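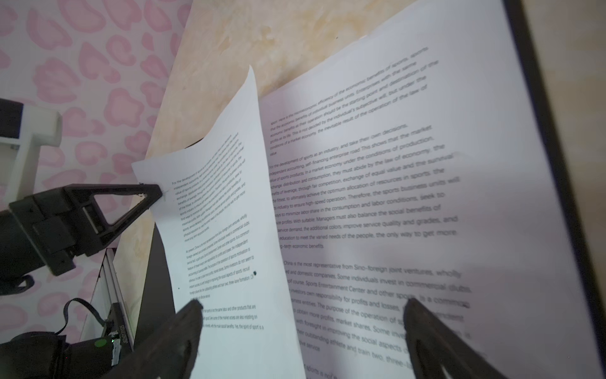
Our house rule for paper handling is now nine lines long, and I wrote most of it after a week of watching grippers discover what a sheet of paper is. Rule one: any page that goes near a robot has to be a page we can afford to lose. That's how you end up with printed text on the economics of sports, same passage in two sizes, one sheet pinched at the corner and curling at the other. "The survival of the fittest", it says. Fair enough.

Rule two: pinch at a corner, never mid-edge. Mid-edge gives you a taco.

Rule three: a crease gets logged as a crease. Our sheet at Itbridge had 63 entries marked "minor cosmetic" last February. I've seen some of those pages. One was origami.

Rule four is the one people argue with. If two arms have hold of the same sheet, one is the boss and the other goes slack on request. Drokska's draft guideline takes 52 pages to say this and then makes it optional.

Rule five: fingertips get wiped before white paper. Yes, every run. Yes, you too.

Rules six to eight concern force limits and are as dull as they should be. We borrowed them from Stutine's handbook and fixed the spelling of "centre".

Rule nine: whoever changes a rule reprints the list. It's been pinned up for a while now and somebody has written "or else what?" next to rule four in pen.

Still working on the answer.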